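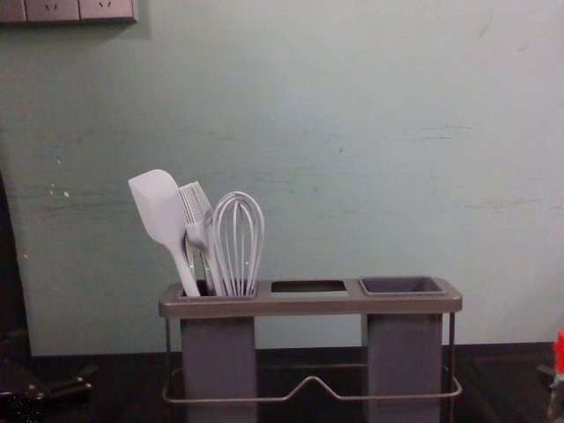
共同キッチン「プレリャーノ」を運営するマカリオ・ウエルタさんは、調理道具の置き場所について聞かれることが多いという。鍋や包丁ではなく、ヘラや刷毛のような細かい道具のことだ。取材の日も、話は調理台の上のツールスタンドから始まった。淡い色のシリコン製のヘラと刷毛が左側の口に差してあり、右側の口には何も入っていない。「右は空けておくんです」とウエルタさんは言う。「使う人が自分の道具を持ってくるので、そこに入れてもらいます。備え付けのものは左、と決めています」

プレリャーノができて9年になる。もとはプルヴポートの倉庫街で弁当を作っていたウエルタさんが、店をたたんだあとに借りた部屋だった。菓子を焼いて市場で売る人や、料理教室を開く人に時間単位で貸している。登録している利用者は現在64人。毎週来る人もいれば、年に一度、祭りの前だけ来る人もいる。

開いた当初、細かい道具は全部引き出しに入れていた。「見た目はすっきりしていました。でも使う側は、引き出しを端から開けていくことになる。鍋を火にかけてからヘラを探すわけです。焦がした人が何人もいました」。引き出しに中身を書いた札を貼ったこともあるが、戻すときに札を読む人は少なかった。泡立て器の引き出しからおろし金が出てくる、ということが続いた。

スタンドに替えるよう勧めたのは、当時から利用者だったヤコブス・ラデベさんである。ロサーノの食堂で長く働いた人で、現在はソースを瓶に詰めて売っている。この日もラデベさんが同席した。「食堂では、手を伸ばして届くところにないものは、ないのと同じでした」と振り返る。「きれいにしまってあるかどうかは関係ない。火の前に立って、足を動かさずに取れるかどうかです」

ウエルタさんは最初、乗り気ではなかった。油がはねるし、ほこりもかぶると考えていたからだ。ラデベさんの答えは、毎日使うものだけ出しておけばほこりはかぶらない、というものだった。使わないから汚れるのであって、汚れてきた道具は引き出しに移すか、処分するかを考えればよい。ウエルタさんは半信半疑のまま、ひと冬試してみることにした。

「1月に棚卸しをしたら、出しておいた道具の半分は誰も触っていませんでした」とウエルタさんは話す。「レードルの大きさ違いなどは、まとめて奥にしまいました。困ったという声は出ていません」

材質をシリコンにそろえたのも同じころだ。それまでは木のヘラが中心だった。木のほうが手になじむと言う利用者は今もいる。ただ、共同の場所では前の人が何に使ったか分からない。カレーのあとに菓子を作る人のことを考えると、匂いの残りにくいものにしたかった、というのがウエルタさんの説明である。シリコンにも匂いは残る。にんにくを炒めたヘラは、洗っても翌日まで匂うことがあるそうだ。「そういうときは重曹を溶いたぬるま湯につけます。それでもだめなら、塩味の料理専用にします」

色については、二人の意見が分かれている。ウエルタさんは白っぽい色を選んだ。汚れが見えるからである。

「赤や黒だと、洗い残しに気づかないことがあるでしょう。白ければ次の人がすぐに見つけて、洗い直してくれます」

ラデベさんは濃い色がいいと言う。「トマトのソースを作れば、白いヘラはすぐに染まります。染みなのか汚れなのか、結局は触ってみないと分からない」。ラデベさんは自分の道具を布に巻いて持参しており、ヘラは茶色だった。
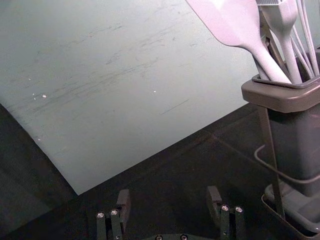 洗い方の決まりは多くない。食器用の洗剤で洗い、柄の付け根をよくこすり、布で拭いてから差す。ウエルタさんが利用者に繰り返し頼んでいるのは、拭いてから、という部分だ。濡れたまま差すと、しずくが筒の底にたまる。「底は上から見えませんからね。以前、においがすると言われて外してみたら、底にぬめりが出ていました。あれは私の手落ちです」。それからは、閉める前に筒を外して中を洗い、伏せて乾かすことを日課に加えた。かかる時間は3分ほどだという。

刷毛はとくに乾きにくい。毛の間に油が残っていると水もはじいて残る。ラデベさんは、刷毛を洗うときは先に紙で油をぬぐい、洗剤を直接毛につけて手のひらで押すように洗う。水を流しながらこするだけでは根元まで届かない。洗ったあとは強く振って水を切り、毛を上にして立てる。「寝かせて置くと毛に癖がつきます。曲がった刷毛は、卵を塗るときに筋が出る」

差す向きについても聞いた。口に触れる料理に使う側が上、柄が下になる置き方を嫌がる人もいる。人の手が先端に当たるからだ。ウエルタさんの考えでは、先が見えなければ道具を選べず、柄を上にすると何度も抜き差しすることになり、かえって多くの道具に手が触れる。そのかわり、取るときは頭ではなく柄をつまむように頼んでいる。

筒に入れる量も決めているのだろうか。「本数の決まりはありません。片手で1本抜いたときに、ほかのものがついてこなければいい」とウエルタさんは答えた。「ついてくるようになったら、何かを引き出しに戻す合図です」

現在のスタンドは、厨房用品を扱うムヴァードという店で買った。前に使っていた陶器の壺は重さがあって安定していたが、利用者が肘で倒し、台から落として割ってしまった。替わりを探すとき、ウエルタさんが条件にしたのは、入れるところが分かれていることだった。「壺では全部が一緒になります。誰のものか分からなくなって、持ち帰ってしまう人もいました。悪気はないんです。同じような白いヘラですから」。備え付けのものがなくなることは、この2年では一度しかない。それも翌週に戻ってきた。

ラデベさんには注文もある。置く位置を、もう少しコンロに近づけてほしいというのだ。ウエルタさんは首を振る。近すぎると、炒め物のたびに油を浴びる。利き手によっても取りやすい側は違い、左利きの利用者からは別の希望が出ている。今は、使う人が作業の前に好きな場所へ動かし、終わったら戻すことになっている。戻っていない日もあり、そういうときはウエルタさんが夜の掃除のついでに直す。

家庭の台所で同じことをするなら、何から始めればよいか。ウエルタさんは、まず引き出しの中身を全部出して、使ったものだけをスタンドに立てていくことを勧める。買い足すのはそのあとでよい。ラデベさんは、ヘラを買うなら店で柄を握り、少し曲げてみるといいと付け加えた。柔らかすぎるものは、固い生地をすくうときに負ける。「私は鍋の底を思い浮かべて、棚の板を押してみます。店の人には嫌な顔をされますが」

取材のあと、ラデベさんはソースの仕込みに取りかかった。ウエルタさんは次の利用者の予約を確かめ、洗剤を補充しに流しへ向かった。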